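Ticket: Totik sort cell, Brinwood site – missed picks on pencils
Status: open
Reported by: second shift lead

Pick failures on pencils since the Umine update in November. Limit is 3 retries per item, then the cell stops and pages the floor.

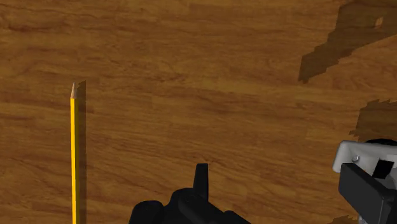
Stops run to 5 a shift. Each one pulls a packer off the line to clear and restart. Before the cell went in, the same packers sorted returns by hand, 200 items a shift.

Checked: finger alignment, OK. Rolled back Prata config, no change.

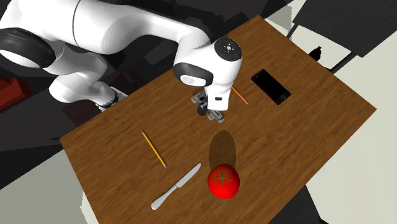 Retry logic does not separate item types. A tomato and a table knife on the same table as two pencils all get the same approach height, and thin items suffer most. Requested a per-item height table from Umine.

Staff note: packers want restart rights without a supervisor login. Approved for second shift as a trial.

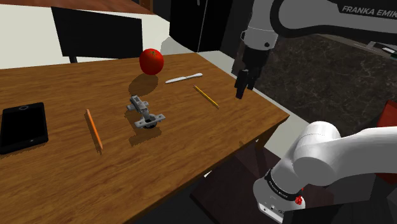 Next: log 1,000 picks with the new heights, then compare stops. Training sheet for restarts still needs the reset steps – day shift has the old version.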